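Section 4. Introducing the Kondik Unit to the Staff Kitchen

4.1 Before first use

The Kondik unit takes over the rinsing and racking of cups at the Starnamthorpe office. Employees who held this duty under the May rota are released from it once steps 1 to 4 are complete.

1. Post the revised kitchen duties where all employees can read them.
2. Confirm that each former rota member has attended the Trivex safety briefing.
3. Place the drying rack across one basin of the sink. Leave the other basin clear for employees.
4. Set the arm speed to 80 percent. Full speed (100 percent) is reserved for service technicians.

Note: The unit handles cups only. Knives, glassware and pans remain the responsibility of the person who used them.

4.2 Working beside the unit

Employees may continue to use the counter and the faucet while the unit is idle. During a cycle, which lasts nearly 18 minutes, the following rules apply. 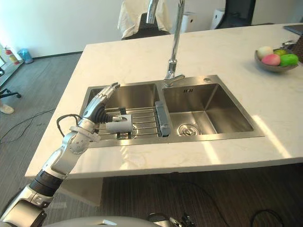 1. Keep hands out of the basin that holds the rack.
2. Do not take a cup from the robotic hand. Wait until the hand has released it and moved away.
3. Press Pause on the wall panel before reaching across the sink.
4. Report dropped or chipped cups to the shift supervisor. Reports are used to adjust the unit and are not entered in personnel records.

CAUTION: Route cables away from walkways before starting a cycle.

4.3 Changes to working time

Time formerly spent on kitchen duty returns to the employee's regular tasks. Break lengths are unchanged. Questions about reassigned duties should be sent to the Bakhtiari site office by 11th June.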